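Chapter 2
Water in Daily Life

Ritu Negi and Wendy Parsons

In the town of Cirelau, every household had to walk to the same spring until the pipe came. The walk took 15 minutes in each direction, and the water was carried in clay jars on the head or on the hip. When the pipe was opened in January, 1,640 people received water in their own street. Many of the older women continued to visit the spring — they said that the talk there was better.

This chapter is concerned with how people store, share and pay for water. We start with the household, and after that we move to the town and its rules. In Section 2.1 you will read about the jar and the tank. Section 2.2 treats the water seller, who is still a common person in many dry districts, and also the bottle, which has taken a part of his trade.

Before you begin, write down each vessel from which you drank yesterday. Keep this list, as you will need it for the exercise on page 13.
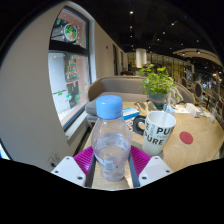
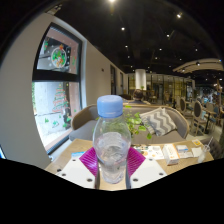

Figure 2.1 Drinking water in a clear plastic bottle with a screw cap (both views).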